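Wekeck Kids: How Everyday Things Work

The Play Store: Baskets, Boards, and Carrots You Can't Eat

By Raquel Mota

If you have ever stood behind a pretend counter and told your grandfather that his banana would be a million dollars, please, then you already know a good deal about play stores. You know that somebody has to be the shopper and somebody has to be the storekeeper, and that both people usually want to be the storekeeper. You know that the money can be buttons. You know that a store needs something to carry the food in, something to build the store out of, and of course some food.

Those last three are what I would like to talk about today: the basket, the wood, and the vegetables. They look like plain old things, and they are, but each one started out as something else and had quite a trip before it got to the playroom. So get comfortable (bring a snack, a real one) and let's begin with the basket.

Where does a plastic basket come from?

A very long time ago, all baskets were woven. People took thin, bendy sticks or tough grasses and passed them over and under each other, over and under, until they had something that would hold apples. Many people still make baskets this way, and if you ever get the chance to try it, do! It is slow work and your fingers will be sore, but it is a fine feeling to hold up a basket at the end.

A plastic shopping basket is made in a completely different way. It starts as a big pile of little plastic beads, called pellets. They look a bit like grains of rice that have been given too much to eat. If the basket is going to be blue, some color gets mixed in with the pellets, so the blue goes all the way through. That is why a scratch on a plastic basket is usually the same color as the rest of it. There is no paint to scratch off.

The pellets go into a machine that heats them until they are soft and gooey, something like thick honey (please don't put it on toast). Then the machine squeezes the goo, very hard, into a mold. A mold is a metal shape with an empty space inside it, and the empty space is exactly the shape of a basket. You have used a mold yourself if you have ever made an ice pop, or packed wet sand into a bucket and tipped it out to make a castle. The goo fills up every corner of the space, cools down, turns hard, and when the mold opens, there is your basket. Handles are often made on their own and joined on later, and that is how you can get a handle in one color and a basket in another.

Why all the holes?

I asked this very question on a class trip to the Bratum Basket Works when I was seven, and I remember being a little worried that I would be told it was a silly thing to ask. It wasn't silly at all. Holes in a basket do a whole bunch of jobs.

First, holes make the basket lighter. Every hole is a spot where there isn't any plastic, and a lot of little spots without plastic add up to a basket that is easier on your arm. Second, holes use less plastic, and plastic costs money, so the people who make baskets are glad to save some. Third, if you put something damp in the basket, like lettuce that has just been sprayed with water, the drips can get out and the air can get in. And holes let you peek at what you've got without tipping everything over to look.

But wait, you might be thinking, doesn't a basket full of holes break? Good thinking. The trick is in what gets left between the holes. Picture a fence, or a window with crossing bars, or a soccer goal. The plastic between the holes makes long strips that go up and down and other strips that go side to side, and all those strips hold on to each other. When you drop in something heavy, the push gets shared out along the strips. The top edge, which is called the rim, is generally made thicker than the sides, and it helps the whole basket keep its shape.

There was a sign in the hallway at Bratum that said one of their molds had made 273 baskets before lunch. I thought about that sign for the rest of the day. I still do, now and then.

Now for the wood

A play store can be made from a cardboard box, and some of the best ones are. But if you want a store that can be leaned on by a lot of elbows, wood is a good choice, and the wood that people very often reach for is pine.

Pine comes from pine trees, the ones with needles and cones. The trees are cut down, the bark is taken off, and the logs are sawed into long flat boards. When pine is new, it is a pale, creamy yellow. Sometimes you'll find a dark round spot in a pine board, and that is a knot, the place where a branch used to grow. I like knots. My aunt does not, and she always picks the boards with the fewest of them, so between the two of us the lumber yard sells everything.

When a board has been left just as it is, with no paint and no varnish, we say it is unfinished. That sounds as if somebody got called away to dinner in the middle of the job, but "finish" here only means the coat that goes on the outside. Unfinished pine feels soft and dry and smells wonderful. It does get dirty more easily than painted wood, and it can give you a splinter if the edges haven't been sanded, so run a grown-up's hand along it before you run yours.

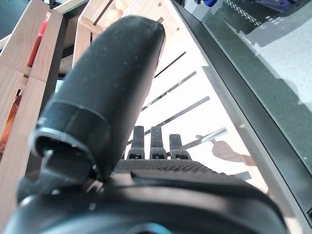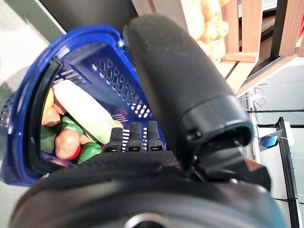

First picture: pale pine boards joined into a frame. Second picture: toy vegetables in a blue plastic basket.

Did you notice that some of the boards in the frame meet at a slant? Slanted boards can be very handy in building. To see how, you'll want to try something.

Try it: the wobbly square

You will need: craft sticks, and some brass paper fasteners (the kind with two little legs that fold out). Ask a grown-up to poke a hole in both ends of each stick.

Take four sticks and join them at the corners with fasteners to make a square. Stand it on the table and give it a gentle push on one side. Over it goes! It leans and leans until it is nearly flat. Your square has turned into a different shape, and none of the sticks had to break for that to happen.

Now take three sticks and make a triangle. Give that a push. It stays a triangle. You can push from the left or push from the right, and unless something bends or snaps, it will go on being a triangle, because the three sides hold the corners just where they are.

Builders know this and use it all the time. If they have a frame shaped like a square and it wobbles, they can put in a slanted piece from one side to another. That slanted piece is called a brace, and it makes a triangle inside the square. Once you start looking for triangles you will find them under shelves, on bridges, in the roofs of barns, and in the middle of bicycles. My neighbor's daughter found 5 of them on a Sunday walk to the mailbox and back, and it is a short walk.

What about screws?

Boards need something to hold them together, and screws are one good way to do it. A screw looks like a nail with a little ramp wound around it. As you turn it, the ramp climbs down into the wood and grips. Before they put a screw in, careful builders often drill a small hole for it to follow. That small hole is called a pilot hole, and it helps keep the wood from splitting. You may also spot a hole where there isn't a screw at all, and then you can have a nice time wondering about it.

And finally, the vegetables

Real vegetables make terrible toys. I say this with love, as somebody who once kept a real tomato in a toy kitchen for what my mother says was most of a summer. Real vegetables get soft and then they get smelly. A plastic carrot will be the same carrot next year.

Many plastic toy vegetables are hollow, which means there is nothing inside them but air. If you tap one gently on the table and it makes a sort of knocking sound, it may be one of those. Some are made in two halves that get stuck together, and if you look closely at a toy like that, you can often find a thin line going all the way around. That line is called a seam. It is where the halves meet.

The hardest part of making a toy vegetable might be deciding what to leave out. A real carrot has tiny hairs on it, and rings, and bits of dirt in the rings. A toy carrot has a carrot shape and it is orange, and your brain does all the rest. A rounded tan lump says "potato" to almost anybody. A long white shape that turns light green at one end is a bit harder. Is it a leek? Is it a daikon, which is a big mild radish? If you are the storekeeper, you get to decide, and the price can change while you think it over.

At the Undov Toy Library, where I help out, we have a green one that has been sold as a cucumber, a pepper, a pickle, and a very sleepy frog.

Packing your basket

When you go shopping, heavy things go in the bottom of the basket and soft things go on top. You can practice this with toys, though toy potatoes and toy tomatoes don't mind being squashed nearly as much as the real ones do. You might also notice that when you tip a basket, everything slides down into the lowest corner and bunches up there. That is gravity at work, pulling on every single vegetable at once.

Words to keep

Pellet: a little bead of plastic, before it is made into something.
Mold: a shape with an empty space inside, for filling up.
Rim: the top edge of a basket, bowl, or cup.
Brace: a slanted piece that keeps a frame from wobbling.
Pilot hole: a small hole drilled to make way for a screw.
Seam: the line where two halves are joined.

Next time: why do zippers get stuck?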